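Beratungshilfe in der Kanzlei: Anmerkungen zur Praxis kleiner Mandate

In meiner Kanzlei betreue ich seit mehreren Jahren überwiegend miet- und arbeitsrechtliche Mandate von geringem Streitwert. Die nachfolgenden Ausführungen geben meine persönliche Auffassung wieder und ersetzen keine Beratung im Einzelfall. Anlass ist eine Frage, die mir in den Sprechstunden am Standort Trerum regelmäßig gestellt wird: Lohnt sich anwaltliche Hilfe, wenn es um einen Betrag von 500 Euro geht?
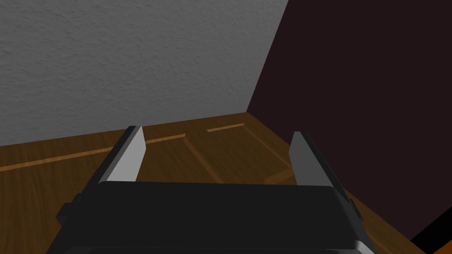 Die Frage lässt sich nicht allein anhand des Betrages beantworten. Maßgeblich ist zunächst, ob der Anspruch dem Grunde nach besteht und ob er sich mit Unterlagen belegen lässt. Ein Anspruch muss sich gewissermaßen von zwei Seiten fassen lassen, wie zwischen den beiden parallelen Fingern des dunklen Greifers: auf der einen Seite die Rechtsgrundlage, auf der anderen der Nachweis. Fehlt eine Seite, so rate ich in der Regel von einer Klage ab, auch wenn der Ärger des Mandanten nachvollziehbar ist.

Von den 32 Anfragen, die im Juni bei mir eingegangen sind, betrafen die meisten die Rückzahlung von Mietkautionen. Häufig lag ein Übergabeprotokoll vor, jedoch ohne Unterschrift der Gegenseite. Ein solches Protokoll ist nicht wertlos, seine Beweiskraft ist aber deutlich geringer. Ich empfehle daher, die Übergabe in Anwesenheit eines Zeugen durchzuführen und die Zählerstände gesondert festzuhalten.
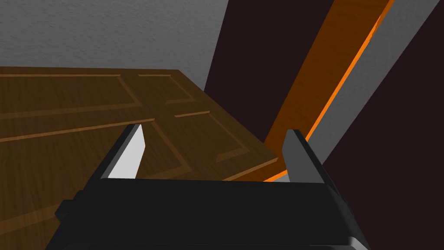 Hinzu kommt die Frage der Fristen. Arbeitnehmer, die sich gegen eine Kündigung wenden möchten, haben die Klage grundsätzlich innerhalb von drei Wochen nach Zugang der schriftlichen Kündigung zu erheben. Wer erst in der dritten Woche einen Termin vereinbart, nimmt sich und seinem Anwalt die Zeit für eine sorgfältige Prüfung. Das Kündigungsschreiben ist mitsamt dem Umschlag aufzubewahren, der Tag des Zugangs schriftlich zu vermerken. 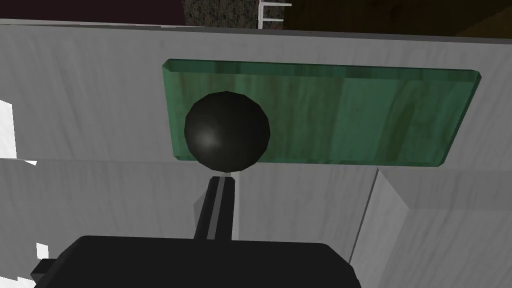 Schwarze Kugel vor einer dunkelgrünen Platte, Computergrafik

Für Ratsuchende mit geringem Einkommen besteht die Möglichkeit, bei dem zuständigen Amtsgericht Beratungshilfe zu beantragen. Erforderlich sind insbesondere Nachweise über Einkünfte, Wohnkosten und Vermögen. Nach meiner Erfahrung scheitern Anträge selten an den Voraussetzungen, wohl aber verzögern sie sich durch fehlende Kontoauszüge. In der Kanzlei verwenden wir hierfür eine Prüfliste, die mit dem Aktenprogramm Clovar geführt und dem Mandanten vor dem ersten Gespräch übersandt wird. 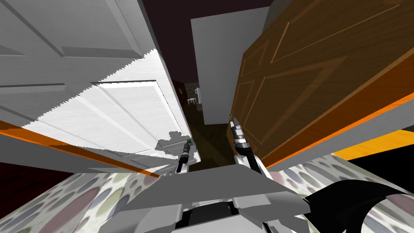 Die Prüfliste ist bewusst kurz gehalten. Eine frühere Fassung umfasste 58 Punkte und wurde kaum je vollständig ausgefüllt. Ergänzungen für mietrechtliche Angelegenheiten sind in Vorbereitung und werden an dieser Stelle bekannt gegeben.

Die Sprechstunde findet weiterhin am Dienstag ab 16 Uhr statt. Um vorherige Anmeldung über das Sekretariat wird gebeten.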